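Stories > Short Fiction > Summer Reading

Search stories and authors
Search

5 min read

The Recipe for Eighteen

24 Jul 2021

When Meinir Gough died she left her house to her nephew, her good coat to the church, and her recipe for plum bread to Rhiannon Rowlands, who had never baked anything in her life that didn't come with instructions on the side of the box.

It arrived in the mail in a long cream envelope, folded in four and soft as cloth from handling, and Rhiannon read it standing up in the hallway with her shoes still on. It was written in pencil. It called for flour (no amount given), plums "the way they were at Efa's wedding," an egg or so, and a pan that had belonged to somebody's mother. At the bottom Meinir had written, Feeds 18, and underlined it.

"Well, she can't have meant me," said Rhiannon to the cat, and put it behind the clock.

It stayed there until December, when Eleri Yorath from across the street came over to borrow a ladder and saw the corner of it sticking out. Eleri was the sort of person who would read anything – seed packets, other people's postcards, the small print on the back of a bus ticket – and she had the thing unfolded before Rhiannon could find the key to the shed.

"You've had this since summer?" said Eleri. "Rhiannon! People have been asking after this bread for years. Alun Gwynne offered her 400 dollars for it once, at the harvest supper, and she told him to sit down and eat his potatoes."

"Then he's welcome to it."

"She didn't leave it to him, though, did she?"

Rhiannon had no answer to that, and she went on having no answer to it all the way through supper and the washing up and a program about lighthouses that she had been looking forward to. She and Meinir had not been close, or she hadn't thought so. They had shared a bench at the bus stop for a good many winters, and a thermos when it was cold enough, and Meinir had talked about her sister and the price of butter while Rhiannon mostly listened and watched for the bus. She supposed, turning it over in bed that night, that you could do that with a person for a very long time and end up knowing them quite well by accident.
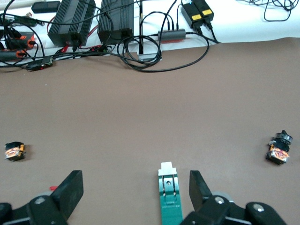
In the morning she telephoned Efa Prosser and asked her, feeling foolish, how the plums had been at her wedding.

There was such a long silence on the line that Rhiannon thought they had been cut off.

"Burnt," said Efa at last, and then she began to laugh, and it was a while before she could get the rest of it out. The stove at the hall had run wild, and Meinir had been out in the yard arguing with the fiddle player, and by the time she got back the plums had gone black at the edges and sticky as tar. There was no time to do any more. She had chopped them up and put them in anyway, with a great deal of butter, and a face on her that dared anyone to say a word. "And it was the best thing I ever ate," said Efa. "I was married 56 years, and he brought up that bread every single anniversary."

So Rhiannon burnt some plums. She burnt the first lot too much and had to open all the windows, and the second lot she was too nervous to burn at all, but the third came out dark and shining and smelled like the end of a bonfire. She guessed at the flour. She put in an egg, and then, thinking about that "or so," another. The pan she got from Eleri, whose mother had certainly owned it, and Rhiannon felt that was all the recipe could fairly ask.

It made an enormous loaf. It rose up over the sides and leaned to the left, and when she turned it out onto the rack it sighed, the way Meinir used to when the bus came around the corner and she had to get up off the bench.

Rhiannon looked at it for some time. Then she took the recipe from behind the clock, where she had put it back out of habit, and read the last line again.

She had four chairs and a piano stool. Eleri had six more, and Efa would want to be fetched in the car on account of her hip, and somebody would have to sit Alun Gwynne a good way from the butter. She found a pencil and the back of an old gas bill, wrote Eleri's name at the top, and went to see if the good tablecloth still had that stain on it.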